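Clodari Home Help > Storage and Sorting

How do you keep a wooden box of little packets from turning into a jumble?

Chanida Nakpan
Hello everyone! I have finally decided to do something about the packets in our shared break room, and I could use some friendly advice before I talk myself out of it. We get a big delivery every Tuesday, and for as long as I've been there they have simply been tipped out on the table, where people rummage through them all week long. They're flat and slippery and nearly all red or orange, so finding the one you like means turning over half the pile. I would love to get them into something wooden that looks nice on the table and doesn't need tidying twice a day.

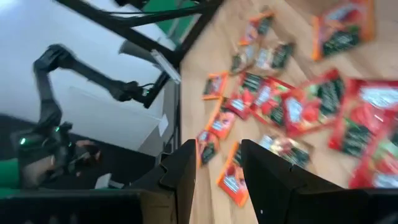 porchlight_jo: Are you trying to keep the kinds apart, or do you just want them off the table? Those are two pretty different jobs.

Chanida Nakpan
Good question, Jo! Off the table first, and kept apart if it isn't too much fuss. I've tried a shallow tray, which I like because you can reach in from any side and it looks so friendly next to a plant. My trouble is that the packets won't stay standing. I get one propped up, I reach for the next, and the first one has already slid down on its face.
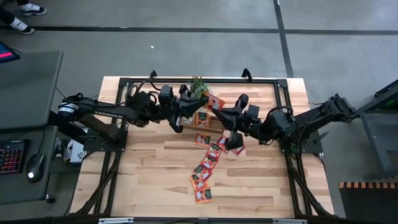
I did wonder about cutting cardboard dividers, but I'm not very neat with a knife and I'd be looking at them every day. A bigger box would be fine too — there is plenty of room on that table.

mapleandtea
Trays are lovely for things that lie flat, but for anything you want standing up you need sides that come at least halfway up the packet. Go deeper. Then start at one end, lean the first few back a little, and keep adding until they hold each other up. A half-full box will always slump, so if you're running low, slip a folded dish towel in behind the last one. I've done my tea and soup packets this way for years, and even my husband puts them back properly (most of the time). Skip the dividers until you've lived with it for a while.

Grubby Knees
just get a Onex bin, 8 bucks, done

Chanida Nakpan
Thank you both! I went with the deeper wooden box and left the top open, and I'm so pleased with how the colors look all bunched together. The tops show above the rim, so you can pick by color and pull one straight up. I haven't managed to keep the kinds apart yet — one thing at a time!

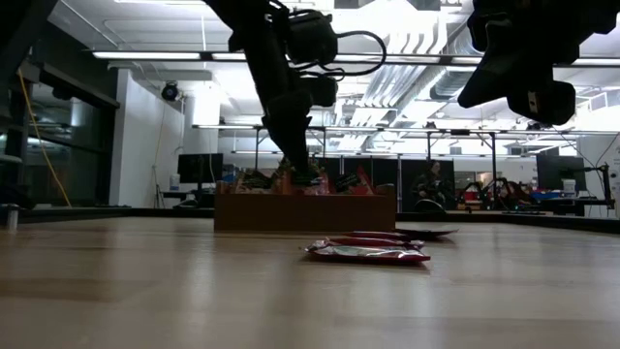

The deeper box, with two red packets still in front of it.

mapleandtea
Looks very cheerful. Put the oldest ones at the front when the next delivery comes in.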